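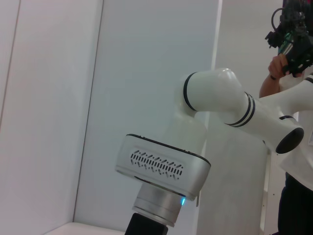

It is like working inside a fridge, Fraser Dow wrote on his comment sheet, and please do not paint it green either.

His was the first sheet we received, and we kept it on top of the folder during the whole project. Our group was asked to study the white walls and partitions in the workroom at the Urquhart building, and to propose changes which the department could pay for from its small repairs budget.

1. Background
The room was divided with tall white panels two years ago, when the course moved from Skendham. Before this it was one open hall. The panels stand close to a white wall and meet it in an inside corner, where the light becomes a little grey. Everything else on that side is also white, and when a person in a white shirt stands there, he almost belongs to the wall.

2. Method
We gave a comment sheet to 19 students and staff who use the room every week. The sheet had one open question: what do you notice about the walls? We did not give examples, as our tutor advised us not to lead people to an answer. We collected the sheets in November and received 189 separate remarks, some of them only one word. Each remark was written on a card and the cards were put into groups by two of us, first separately and then together. Where we disagreed, we read the card aloud and decided again.

3. Results
The largest group of remarks was about light. Many people like it that the room is bright even at four in the afternoon in winter. The same people often complained that their eyes are tired at the end of a long session - this was not a contradiction for them.

The second group was about marks. White panels show fingers, shoes and trolley wheels. One person cleans a part of the panel near her place before she starts to work.

The third group surprised us. Eleven remarks were about not knowing where one is. The bays between the panels look the same, and new students walk into the wrong one and say sorry.

Sound was mentioned less than we expected. The panels stop the view but they do not stop a conversation.

4. Trial
In December we fixed a strip of grey-blue felt from Hevorar on the inner side of one bay, at the height of the eyes of a sitting person. It stayed there for 11 working days. People who sat in that bay said that it was more restful, but three of them asked for the strip to be lower. The tape from Tustmont left a yellow line when we removed it, and we had to wash it twice.

5. Proposal
We propose to keep the walls white and to add a felt strip in a different colour for each bay, fixed with small screws at the top. The seams between panels should be filled before, and the lowest part painted with a washable paint. We did not calculate the cost of the paint, as the supplier had not answered when this report was handed in.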